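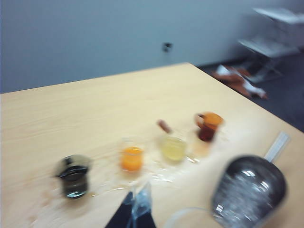

What does a wrist camera add when a gripper is compared with another on the same task? It supplies a close record of the fingertip and its surroundings at each moment of the approach, which fixed cameras often lose behind the arm.

4.2 Comparison of Grippers on Liquid Handling

Two parallel grippers, the Umik and the Nasow, were mounted in turn on the same arm and run under the Dasteo controller. Each episode was recorded from the wrist. The full set contains 2,070 episodes, of which 1,466 were kept for analysis after those with missing joint data were removed. Operators were trained by Po-yen Cheng in October and followed a written protocol with 16 task variants.

Figure 3. Wrist view during a tabletop task with filled glasses. One gripper finger enters from the bottom, and liquid has spread on the table between the vessels. Motion blur is strong.

Images such as Figure 3 are hard for the perception module in two respects. Clear glass has weak edges even when the arm is still, and blur during fast wrist motion softens them further. Liquid on the tabletop adds bright reflections that can be confused with the rim of a cup. Frames of this type were kept in the test set and were scored separately from sharp frames.

The Umik closed faster, but its stiff fingers left less room for error in the grasp height. The Nasow was slower and held curved surfaces more evenly - a difference most apparent with handled mugs, where operators often chose to grasp the body. Both grippers used the same force limit.

A second controller, Ansah, was tested on 36 episodes only. Its results are reported in the appendix and are not included in the comparison. Lower wrist speed near the vessels will be examined in the next round of trials, with camera exposure held fixed.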